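Beads, blocks and one long string: a Tuesday at the white tables

Killian Besson has been threatening for months to sort out the threading toys at Pondell, our toy library on Royer Street. On Tuesday we got as far as tipping things out, which everyone agrees is the fun part. 

The big blocks

Green cubes, a blue block with the string already through it, and purple for anyone with royal leanings. The tub at the back is what we call the system. The bags are what we call the other system, and the can of Antarctic Wind lying across the red bowl has yet to be assigned to either.

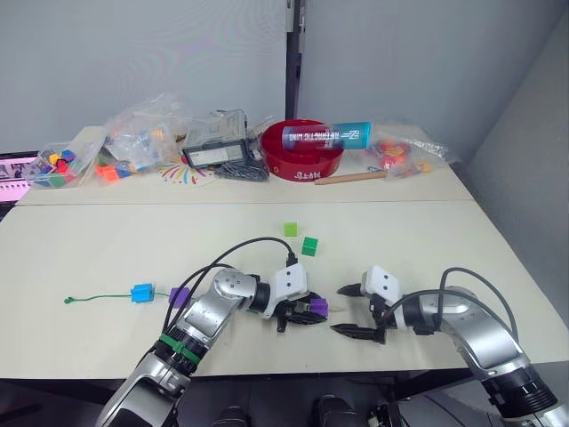
The string

Thin green braid, with more curves in it than the road to Presgate. We used to buy shoelaces for this job, but the ends frayed and children kept trying to put them in shoes. Braid is kinder to small fingers and harder on grown-up ones. Killian cut this batch from a 500-foot reel that he swears was a bargain, and he'll be happy to tell you what he paid, whether you ask or not. The confetti-patterned round thing in the corner is the most cheerful object on the table – it doesn't thread onto anything, so it has no place in the catalog yet.

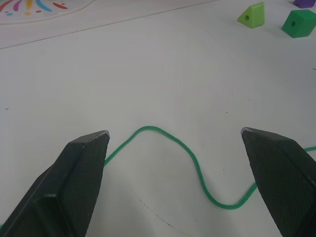
Wai-kit Tsai writes that the trick with braid is to dip the last inch in white glue and leave it overnight, and that our set number 835 went home with the twins in December and came back as two necklaces and a dog leash. Could we please lend out the longer strings first?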